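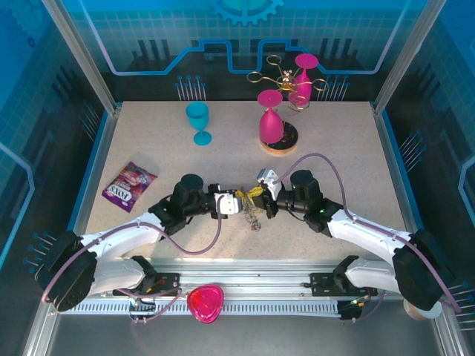
Leonora Evangelista wrote in after my last report to say that chains only tangle when you aren't looking, and that she keeps hers on hooks for this reason. I thought of her in March, halfway through the open day at Malabanan, which deals in small metal goods and had promised visitors "a morning with rings and chains." I have paid for worse mornings.

The showroom is on Gomico Street, up 56 stairs that the leaflet calls a short climb. Coffee was at nine and gone by ten past. There was a shelf of novelty pieces to get through first, then a talk by Arnaldo Neves on the history of the key ring, with slides. It had an intermission.

I had come for the chain table. A fine chain dropped in a heap is a small, mean puzzle, and Pacita Maglaya gave us her method, which is to find an end, leave it alone, and loosen the middle. I loosened the middle. I now own the chain, under a house rule the leaflet did not mention. 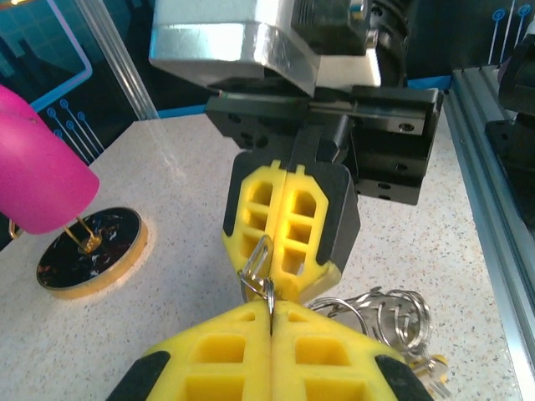 Wire link and split ring, held up for inspection.

Lunch was a sandwich from Dekia, downstairs, eaten standing up next to a rack of 391 sample clasps. A man from Plukeck tried to interest me in a magnetic one. It was very interested in my belt buckle.

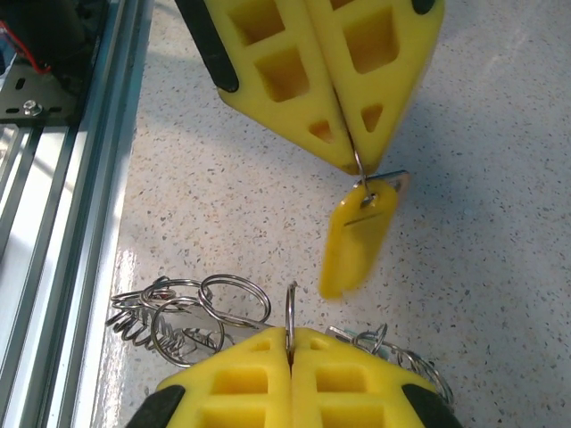 My own keys have been on the same ring for years, mainly out of fear. Split rings were designed by someone with a grudge against fingernails, and the afternoon did little to change my mind. Still, I liked the look of them all in a tangle, big rings beside coiled little ones, and I have a weakness for a yellow plastic key tag with a hole at the top. It looks as if it might be swinging — mine at home just hangs there. I bought two, plus a bag of spare rings I will never open without help.

Mayu Takagi was handing out feedback cards at the door. I gave the stairs a two.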